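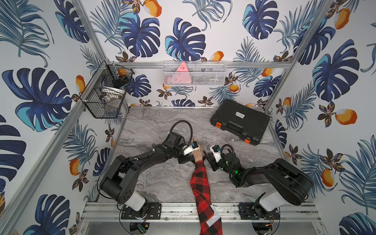 The Hindden Township Clerk's office issued its evaluation of the Plenoline portable voter check-in kit on 2/25/21, following a trial that began the previous September. The kit is intended for polling places that lack permanent equipment, and it is delivered to each site on the afternoon before an election. Everything the precinct needs for check-in is meant to travel in a single case. A black plastic case with two orange latches and a white label on the lid, such as the one lying on the marble-patterned surface, is easy to tell apart from the gray ballot containers already in use, and the office recommends that any case purchased for this program have latches in a contrasting color.

The trial covered 3 precincts and a total of 246 registered voters who agreed to take part in the practice sessions. Each precinct received one kit, consisting of a tablet, a stand, a receipt printer, a charging cable and a laminated setup card. Poll workers were given the same training that is provided for the paper books, with one additional hour for the tablet.

Setup

Poll workers at all of the sites completed setup before the required time. The setup card is well written and can be followed by a person who has not attended training. The stand is less satisfactory. Its locking collar must be turned firmly, and workers with limited hand strength asked for help with it. Isabelle Pelletier, the precinct chair at Osov Hall, reported that the collar on her unit loosened during the evening session and had to be tightened again while voters were in line.

Check-in

The search screen accepts a name, a street address or a scanned license. Name search was dependable, including for hyphenated names, which have caused delays with the paper books. The scanner read most licenses on the first attempt but had difficulty with older cards whose surface was worn. In such cases the worker must return to the main menu and begin again -- an arrangement the manufacturer should reconsider.

The printer is quiet and quick. A standard roll is rated for 200 receipts, and the office would prefer a larger one, as a busy precinct could expect to change the roll in the middle of the day. The printer gives no warning before the paper runs out.

Power and connection

The tablet ran through each session on battery power alone. When the connection to the county list was interrupted at the Lu Street site, the tablet continued to check in voters from its stored copy and updated the list when service returned. This feature performed as described in the product literature and is the strongest argument in favor of the kit.

Security and storage

The case accepts a numbered seal through each latch. Deputy Clerk Brenda Quezada, who supervised the return of equipment, found the seals simple to apply and to inspect. The foam lining holds the tablet and printer securely, but there is no fitted space for the cable, and it was returned in a different position each time. Spare seals and paper must be carried separately.

Assessment

The office considers the Plenoline kit suitable for small and medium precincts. It is not recommended at present for the early voting center, where the volume of receipts would exceed what the printer can reasonably handle. Purchase should be conditional on a replacement collar for the stand and a low-paper warning -- both of which have been requested from the supplier in writing. Paper books should remain on hand at every site through the next general election.

Residents may read the full trial record at the Clerk's counter during regular business hours. Written comments will be accepted until the township board takes up the equipment budget.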